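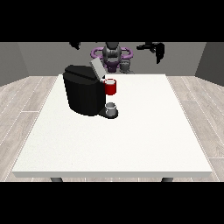
Hye-jin Na wrote in to ask whether she really has to descale every month, or if that's just something the people who sell descaler came up with. Good question, and I get some version of it so often that I finally gave in and made a page. Everything below is from my own kitchen in Pundthorpe, where the water is hard enough to leave a white ring on a glass overnight, so adjust for wherever you live!

# Single-serve coffee and hard water: your questions

## So, every month or not?

It depends on your water and how much you drink. I make four or five cups a day (I know) and I descale every six weeks. My sister in Oltitz has lovely soft water and does hers in January and again in the summer, and her coffee tastes fine. If your machine has a descale light, go by the light. If it doesn't, go by the sound. Mine gets louder and sort of strains at the start of the cup when it needs doing.

## How do I find out if my water is hard?

Look in your kettle. If the bottom is crusty, it's hard. You can also buy test strips, and they're cheap, or look on your water company's website, where there's usually a page you can search by address. Mine is a PDF from years ago with a table in it that took me ages to find.

## Can I use vinegar?

I used it for years. It works on the scale, but the smell hangs around, and I was running plain water through four or five times before the coffee stopped tasting like salad. Some makers also say not to use it because of the rubber seals, so please check your manual first. These days I use citric acid powder, dissolved all the way in warm water before it goes in the tank. I follow the amounts on the packet.

And never mix the two with anything containing bleach. Please.

## What about filtered water?

Yes, it helps. I keep a jug with a Flirkby filter in the fridge door and fill the tank from that. It stretched my descaling from every four weeks to every six. Bottled water is a mixed bag, as some mineral water is harder than what comes out of my tap – check the calcium on the label before you spend the money.

## My coffee is coming out slow. Is that scale?

Might be, might not. Before you descale, clean the needle. Grounds get stuck in it, especially if you use the refillable pods and overfill them like I do. Unplug the machine, let it cool, open the lid and poke gently with a straightened paper clip or whatever tool came in the box. It's sharp in there, so keep your fingers out. Then run a cup of plain water and see if it picks up.

Siu-fong Wan emailed me after trying this and said hers went from a sad dribble to a full cup with no descaling at all. I was thrilled.

## Should I leave the lid open between cups?

I leave mine up for a while after the last cup of the day so the pod chamber can dry out. Old pods left in there overnight get nasty, and in summer they get nasty fast. Take the pod out, give the holder a rinse, leave it all to air. 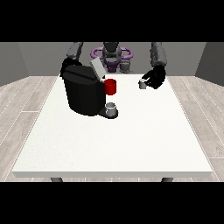 The water tank wants the same treatment. I tip out whatever's left at night and fill it fresh in the morning, and once a week it gets a wash with dish soap and a soft brush. If you see a pinkish film in the corners, you've been leaving it too long. Been there! It wipes right off.

## Which refillable pod do you use?

The Chien one, with the steel mesh. It holds 10 grams if I level it off and 11 if I press, and I do better with 10. Pressing slows everything down and you get sludge in the bottom of the cup. Use a medium grind, a bit coarser than you think. I bought a two-pack so one can be drying.

## Does scale change the taste?

I think so. The water doesn't get as hot in a scaled-up machine, so the coffee comes out thin and a little sour. Then people add more coffee or buy darker pods, when all it needed was a clean. Hard water itself dulls the taste too. Try one cup with tap and one with filtered, side by side, same pod, and see if you notice. My husband can't tell the difference and my mother can tell with her eyes closed.

## Can I descale a secondhand machine?

You should, before you drink anything out of it. I do two full rounds with fresh solution, then two tanks of plain water, and I wash every part that comes off. Check for cracks in the tank as well. Mine came from a yard sale and the first round brought out flakes the size of oatmeal.

## I ran the descale cycle and the light won't go off. Help?

On a lot of machines you have to finish the whole cycle, rinse included, or it doesn't count. If you stopped halfway to answer the phone, you'll probably have to start over. There's often a button combination to reset it as well – it's different on every model, so look in the manual under "maintenance."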